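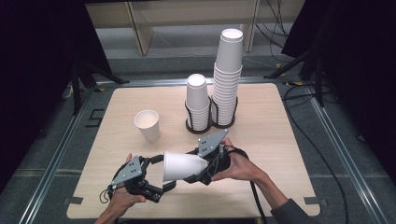
Automação em casa e na copa: em que ponto estamos

Empilhar copos de papel continua a ser uma das tarefas mais usadas para avaliar garras robóticas, e os resultados deste trimestre ajudam a perceber porquê. Um copo de papel pesa pouco, cede à pressão e muda de forma se for agarrado pelo sítio errado. Uma pessoa corrige a força sem pensar. Uma máquina tem de aprender a fazê-lo.

A Tarnalau reuniu 1.364 demonstrações desta tarefa, feitas por pessoas com uma garra em cada mão. O operador pega no copo, roda-o até ficar com a boca para baixo e encaixa-o na pilha. Os movimentos servem depois para treinar o sistema, que foi posto à prova em 400 tentativas sem ajuda humana.

As falhas concentram-se em dois momentos. O primeiro é a passagem do copo de uma garra para a outra, quando a borda se amolga. O segundo é o encaixe em pilhas altas, onde um pequeno desvio chega para derrubar tudo.

A Ranik trabalha com loiça rígida e tem menos problemas de força, mas o seu sistema ainda pára quando encontra dois pratos colados. A Koson optou por repor copos e tampas em máquinas de café de escritório e prevê um ensaio em janeiro, num único piso.

Para já, nenhuma das três vende um equipamento para uso doméstico. Quem gere uma copa ou um pequeno refeitório pode inscrever-se na sessão de quinta-feira, às 15h, nas instalações da Timmermans. A entrada é gratuita.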